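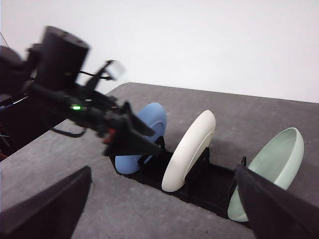
Three bowls in a dish rack during two-arm handling work at Vimadau.

PRULLPORT, March. Vimadau has published a practice guide for robot arms that share one work surface. The guide runs to 15 pages and covers arm spacing, cable routing, speed limits near breakable items and how stops are logged. It draws on 606 logged runs at the Prullport and Jarkberg sites. Both arms must stop when either one faults, and a person must clear the fault before work restarts. Modise will adopt the guide at its own sites. Copies are free on request from the Vimadau press office.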